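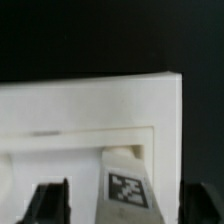 Hallgrímsson
Systems administrator, Kernano

10/5/23

The mail archive is off the old server. It had grown to 1,748 folders, most of them created by a filter I wrote in February and forgot to limit. Every mailing list thread got a folder of its own. Search still worked, slowly, and the nightly backup took around 40 minutes.

I flattened the tree first, then converted everything to one file per message. Duplicates were matched on message ID. Messages with no ID were hashed on the body and the sent date, and 783 of them ended up in a folder I will have to sort by hand. Most are old build reports from Tirnmont.

The backup now finishes in 10 minutes. Attachments are still stored inline. I looked at splitting them out, but restoring a single message would then need two lookups, and I restore single messages more often than I would like.

The filter is turned off. Its replacement sorts by year and nothing else.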